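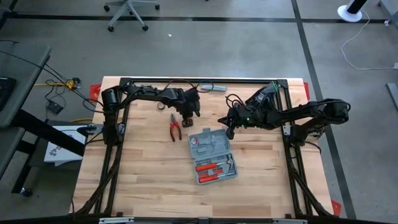 Dougal Niven

Every October I decide to become a person whose toolbox closes. This is the gray one with the molded recesses. Hammer's in, the other long red-handled one is in, and so are the little red pieces between them. The upper half has one small red and white thing in it and is otherwise a museum of where tools used to live. Pliers are still out on the table.

My question is whether anyone sticks with the molded slots after the original set has wandered off, or do you rip the insert out and go with an open box? I paid 70 bucks for the kit at Tandorville and I'd like to feel I still own some of it.

saxena_shed

Rip it out. Those inserts are designed by someone who has never bought a second screwdriver. The first time you own a tool that didn't come in the box, the system is finished.

Hooman Golestani

Disagree with the above. Keep the insert. An empty slot tells you what's missing before you're up the ladder. With an open box you find out on the ladder.

saxena_shed

An empty slot tells you something's missing. It doesn't tell you what. I had one shaped like a kidney bean for 2 years and never did learn what went in there.

Dougal Niven

Mine has several of those. I've been blaming my brother-in-law for tools I may never have owned.

murikfan

Where do the pliers go? If they came with the kit they should have a home. Try them handles first, the jaws always want to go the other way from what you'd think.

Dougal Niven

They have red handles like everything else so I assumed they were family. I'll try them handles first tonight.

plumb_bob363

Nice table, by the way. Butcher block? I'd put a towel down before setting pliers on that, but I'm told I'm no fun.

Hooman Golestani

You put a towel down before eating a sandwich, Bob.

plumb_bob363

And my bench looks terrific.

tramthorpe_tony

Middle way: keep the bottom half as is, because the hammer half clearly works, and cut the molding out of the top. Then the top is for tape, pencils, and the stuff you actually reach for. I did mine with a utility knife in over an hour, most of it spent looking for the utility knife.

saxena_shed

So you ripped it out.

tramthorpe_tony

I ripped out half.

murikfan

Cutting it is a one-way trip, though. Check that the lid still closes flat with loose stuff up top. Mine dumps the lot onto the hammer every time I pick it up.

Dougal Niven

Update, 5 p.m. Pliers went in handles first and the lid won't shut. Took them out, turned them around, lid still won't shut. Took out the hammer and it shuts beautifully.

Hooman Golestani

Then the hammer's in the wrong way. Head on the other side.

saxena_shed

Or buy a bucket.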